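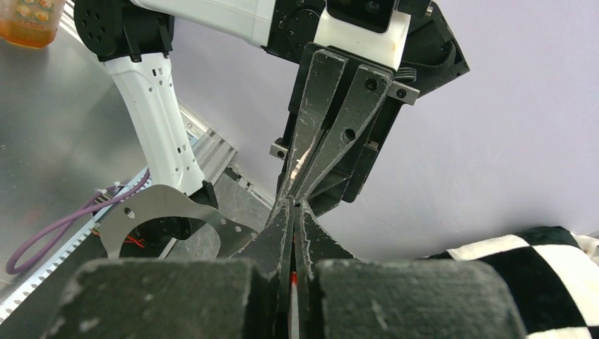
The Fandex is a mouth puppet for comedy, made for people who perform with the same character night after night. It has a hard jaw, a soft head and a sleeve that reaches to the elbow. We sell it without a face, so you decide who it is. Most of our work goes into the jaw, as that is the part that suffers. Any two hard parts that must meet along an edge will show their life sooner or later, and on black ones it shows very clearly: chipped edges and thin grey-white lines where the black has gone. On a puppet's mouth, under a stage lamp, such lines look like bad teeth. For this reason the Fandex jaw is coloured all the way through, and a knock leaves a dent in the same colour.

## The jaw

The upper and lower plates are joined by a cloth hinge, glued and then stitched. A metal hinge lasts longer, but it clicks, and a microphone on your collar will hear it. The lips are covered with felt. When you close the mouth quickly you should hear nothing, and when you want a clack for a joke you can pull the felt back from the front edge. It is held there with small hooks for this purpose.

Inside, your thumb goes in the lower pocket and your four fingers in the upper one. The pockets come in 2 sizes. If you are between them, take the smaller. A loose pocket makes the puppet mumble, and the audience starts to watch your mouth instead of his.

The complete head with the jaw weighs 318 grams. Hair, hats and glasses come on top of that, so please be modest with them. I once performed a full evening with a character who wore a real bicycle helmet, and for the second half he looked only at the floor.

## The head and the face

The head is foam, cut by hand by Marlene Caron in our workroom in Altham. It is covered in fleece with the seam at the back. You can order it in moss, mustard, brick, pale blue or plain. Marlene will also match a colour if you send a piece of cloth. A photograph of the cloth is not enough, the colours are never right.

Eyes are not fixed. You receive a pair of white domes and a sheet of black felt for the pupils. Pin them first, look in a mirror from the far side of the room, and only then sew. Pupils that look a little inwards give a character who seems to be thinking about something. Pupils in the exact middle give a character who has just received a letter from the tax office. Both are useful.

We are often asked if the Fandex is a man or a woman. It is a head and a sleeve. Everything after that is your act, and we have sold the same mustard head to a pair of wicked aunts and to a bishop.

## Arms and rods

The basic puppet has no arms. Many comedians prefer it so, and put the other hand in a pocket or on the microphone stand. The arm set is sold separately and includes stuffed arms, hands with four fingers, and a rod for each wrist. The rods are matt black and unscrew for travel. Please check the screws before each show. They can become loose from the movement, and a hand which falls off in the wrong moment will get the biggest laugh of the evening without you.

If you work with a second person, who takes the right hand as a live hand, ask for the glove arm. It is wider at the shoulder and does not fit in the small bag.

## Carrying

The Tetmont case is a stiff round box with a post in the middle. The head sits on the post and nothing presses on the nose. It goes under most train seats. Do not keep the puppet in the case when it is damp from your hand; leave it open overnight with the sleeve turned out.

## Cleaning

- Sleeve: unbutton it and wash by hand in cool water.
- Head: wipe with a damp cloth, never put it under the tap.
- Jaw felt: brush it. When it becomes flat and shiny, order a new strip.
- Pockets: turn out and air after each performance.

Make-up from a guest's kiss does not come out of the pale blue fleece. We tried many things.

## What you receive

- Fandex head with jaw, in your colour
- Elbow sleeve with buttons
- Eye domes and pupil felt
- One spare strip of lip felt
- Printed sheet with the Girard exercises for lip movement

The Girard exercises are short and rather boring. Please do them anyway, in front of a mirror and with the radio on. Open the mouth on the syllable, close it between, and do not bite the words.

## Price and ordering

The Fandex costs £49 for the kit, where you glue the jaw into the head yourself. For the finished puppet, the arm set and the Tetmont case, please write to us for the current price, as the foam has changed price more than once. Finished puppets are made in the order the letters arrive. Before pantomime time the waiting list is long; in January it is short, and Marlene is in a better mood for special noses.

The jaw and hinge are guaranteed for 2 years of normal use. Being thrown to the public is not normal use, but send it back and we will see what we can do.

Questions about fitting and sizes go to Tín Cù at the workroom. Put a drawing of your hand in the envelope, with the fingers closed.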